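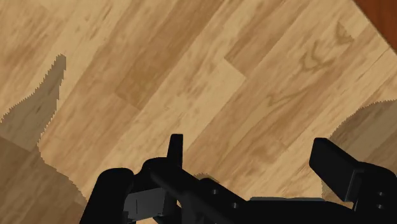 Who pays when a company dinner runs past the hour written in the contract? The company that booked the room pays, at the overtime rate on the last page, unless the venue agreed in writing to let it go.

I knew that. I'd been booking dinners for Fehr for six years and I could have recited that last page in my sleep. So let me tell you about the night I stood in the lobby of the Kornum Hotel in Baladgate at ten to eleven, doing math on the back of a seating card.

It was our sales awards. We make valves, which sounds like a quiet kind of business until you put the whole sales force in one room with an open bar. We had 589 guests that year (the most ever, because we'd bought a smaller valve company over in Dravenberg and somebody upstairs thought it would be sweet if everybody met). I'd done the tables myself. I mixed the Dravenberg people in with ours, two or three to a table, and I was pretty pleased with it!

Well, they moved. Before the salads were even down, every last one of them had picked up a place card and gone to sit with a friend, and the waiters were walking around with the vegetarian plates like they were looking for a lost dog.

"Do you want me to make an announcement?" said the banquet manager. She was a tall woman with a radio on her hip and the calmest voice I've ever heard on a human being.

"Saying what?"

"Saying sit down."

I told her to let it be. That put us behind, and then our president got up to give his welcome. I had given him five minutes. I'd typed FIVE on his card in letters you could read from the parking lot. He started with his first sales call, and he had the snow in there, and the car that wouldn't start, and the customer's wife's pie. The kitchen was holding the beef. Every so often the manager's radio would crackle and she'd turn it down a little more without looking at it.

So now it's ten to eleven, we haven't given out the big award, and the contract says eleven. Overtime was $2000 for the first hour or any piece of it. I had $90 left in the budget. I'd been saving it for the coat check girls.

I went and found the manager in the service hallway, where she was eating one of our leftover rolls, standing up.

"We're going to go over," I said.

"You are," she said.

"How far can I go over before you see it?"

She chewed for a while. On the other side of the door I could hear them clapping for Midwest Region.

"I have to walk the loading dock at eleven," she said. "Then I check the walk-in. Then I generally sit down and take my shoes off, and I don't look at a clock with my shoes off."

"How long do the shoes stay off?"

"Depends on the shoes."

I could have kissed her. I ran back in (I was in heels, so let's call it a fast hobble) and got up to the podium and took the envelope right out of our vice president's hand. I've never talked in front of more than a dozen people in my life. I read the name, and it was one of the Dravenberg people, a little round man from table 40 who was sitting at table 12, and that whole half of the room just came apart. They were up on their feet, and they were yelling. Then our half got up too, I guess because you can't stay in your chair through a thing like that.

He cried. He thanked his dispatcher. He took a lot longer than I'd have given him on a card, and I stood behind him with my hands folded and let him go.

We had the last guest out the door at 11:25. The manager came through in stocking feet, carrying her shoes, and started folding up the head table cloth from one end. I took the other end. We met in the middle and did it again with the next one.

"Same weekend next year?" she said.

"If you'll have us."

"Tell your president I've heard the pie story now."

The bill came on Monday. I read it at my desk with my coat still on, all the way down to the last page, and then I called the hotel and put a hold on the room.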